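Home | News | Services | Venues | Contact

Large building blocks added to Wurnley toy lending scheme

2019-09-23
Reading time: 2 minutes

Families in Wurnley may now borrow sets of large building blocks from the toy library at the Uvport Centre, following an extension of the lending scheme to children under five.

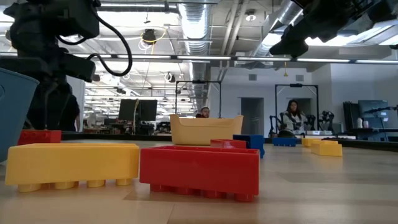 The blocks are offered alongside the puzzles, dressing-up clothes and board games already held at the centre. Each set is lent for three weeks and may be renewed once, provided that no other family has reserved it. There is no charge for borrowing, although a refundable deposit is taken when a household first joins.

The scheme has 300 member households and issued 1244 loans in the past year. Building toys were the item most often requested by parents in the spring survey, and 32 sets have been bought with a grant from the Sezer Fund.

Cristóvão Rocha, who manages the toy library, said that larger blocks had been chosen with younger children in mind. "Parents told us that they wanted something a small child could lift and stack without help," he said. "They also take up a good deal of room at home, and borrowing them for a few weeks suits many families better than buying."

Sets should be returned clean and dry, in the container in which they were issued. Missing pieces should be reported at the desk — members are not charged for the first piece lost. Blocks are washed and checked between loans, and a returned set will normally be back on the shelf within two days.

Members may reserve a set at the desk or by telephone. A second collection point is planned at Titton Hall and is expected to open in December, subject to the completion of repairs to the entrance.

Contact the Uvport Centre | © 2019 Wurnley Toy Library | Back to top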